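일요일

아침에 일어나서 어제 뽑아 둔 링크부터 만져 봤다. 핀 구멍이 또 작게 나왔다. 도면대로면 그냥 들어가야 하는데 우리 집 프린터는 구멍을 늘 조금씩 먹는다. 드릴을 손에 쥐고 돌려 가며 넓혔다. 왼쪽은 한 번에 맞았고 오른쪽은 너무 깎아서 유격이 생겼다. 다시 뽑을까 하다가 필라멘트가 애매하게 남아서 일단 그대로 조립했다. 다음 롤이 오면 오른쪽 링크만 새로 뽑을 것.

Clondano 손잡이는 이제 어느 정도 쥘 만하다. 지난번 것은 검지가 걸리는 자리가 너무 앞이라 오래 잡고 있으면 손목이 아팠다. 방아쇠 위치를 뒤로 2mm 옮겼는데 그것만으로도 많이 다르다. 복귀 스프링은 아직 세다. 살짝만 오므리고 싶을 때 힘 조절이 안 된다. Skundeo에 약한 스프링을 주문해 놓았는데 배송 조회를 보니 아직 출고 전이다. 금요일부터 그대로다.

점심 먹고 나서는 패드를 갈았다. 원래 쓰던 매끈한 고무는 비닐에 닿으면 자꾸 밀렸다. 골이 진 파란 패드로 바꾸고 나사를 다시 조였다. 접착제는 안 썼다. 전에 한 번 발랐다가 뗄 때 마운트까지 같이 깨먹은 적이 있다. 조이고 나서 양쪽 턱을 끝까지 오므려 보니 패드 끝이 서로 조금 어긋난다. 오른쪽 유격 때문인 것 같다. 와셔를 2장 끼웠더니 나아졌다가, 몇 번 여닫으니 도로 벌어졌다. 와셔로 해결될 일이 아니라는 것만 알았다.

케이블도 정리하려고 했는데 하다 말았다. 연장선이 짧아서 멀티탭을 창가에 둘 수밖에 없고, 그러면 어댑터가 전부 창틀 옆에 몰린다. 접란 화분을 다른 데로 옮기면 자리가 나겠지만 마땅한 데가 없다. 받침에 물이 고여 있을 때가 있으니 물 주는 날은 멀티탭을 먼저 치울 것. 벽에 붙일 케이블 클립을 사야 한다.

저녁 7시가 넘어서야 집기 연습을 시작했다. 창가에 회색 담요를 펴고 링라이트를 켰다. 집을 것은 사탕하고 작은 과자들, 넣을 곳은 뚜껑 쪽을 잘라 낸 골판지 상자. 나무토막으로만 할 때는 다 잘되는 것처럼 보여서 재미가 없었다. 봉지는 모양이 제각각이고 눌리면 변하니까 턱이 나쁜지 손이 나쁜지 금방 드러난다. 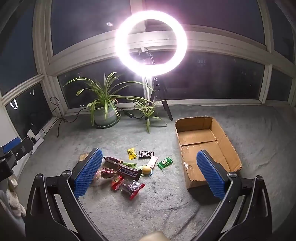
봉지는 가운데를 누르지 말고 끝의 접합선을 집으라고, Lurau 게시판에 올린 글에 답이 달렸다. 가운데를 잡으면 안에 든 것이 밀려나면서 봉지가 같이 돈다는 것이다. 패드를 탓하기 전에 접근 각도부터 눕혀 보라는 말도 있었다. 나는 계속 위에서 곧장 내려가서 집고 있었다. 시키는 대로 손목을 눕히고 해 봤다. 담요가 폭신해서 패드 끝이 천을 먼저 누르는데, 그때 봉지 끝이 조금 들린다. 그 순간에 오므리면 잘 잡힌다. 늦으면 천까지 같이 집힌다.

같은 사탕으로 20번을 해서 기록했다. 끝을 잡는 쪽이 확실히 나았다. 놓친 것은 대부분 상자 앞까지 가서 떨어뜨린 경우다. 집는 것보다 들고 옮기는 동안 힘을 일정하게 주는 게 어렵다. 스프링이 약해지면 달라질지, 아니면 방아쇠에 걸림턱을 하나 만들어야 할지 모르겠다. 걸림턱은 만들기는 쉬운데 놓는 동작이 둔해질 것 같아서 미루고 있다.

상자에 넣을 때도 문제가 있었다. 턱을 벌리면 바깥쪽 링크가 벽에 닿는다. 상자가 길쭉해서 방향을 잘못 잡고 들어가면 더 그렇다. 긴 쪽을 따라 벌리면 괜찮은데 그러려면 팔꿈치를 들어야 한다. 상자를 돌려 놓으면 간단하겠지만, 그러면 오늘 적은 것과 조건이 달라진다. 오늘은 그대로 두고 했다. 벌어지는 폭에 제한을 두는 나사를 하나 추가하는 쪽으로 생각 중이다. 도면에 표시만 해 두었다.

링라이트는 밝기를 한 단계 낮춰도 되겠다. 비닐이 번들거려서 어디가 접합선인지 눈으로 찾기가 힘들었다. 각도를 낮추는 것도 다음에 해 볼 것.

Maihi 공방 레이저 커터는 수요일 저녁 자리로 신청했다. 옆판을 아크릴로 잘라서 무게가 얼마나 줄어드는지 보려고 한다. 파일은 아직 안 고쳤다. 핀 구멍 치수를 오늘 넓힌 값으로 바꾸고, 모서리 둥글린 것도 양쪽을 맞춰야 한다.

끝나고 패드를 물티슈로 닦았다. 골 사이에 담요 보풀이 꽤 꼈다. 칫솔로 긁어 내니 나온다. 공구는 서랍에 넣었고 육각 렌치 제일 작은 것만 못 찾았다. 담요 털 때 다시 볼 것.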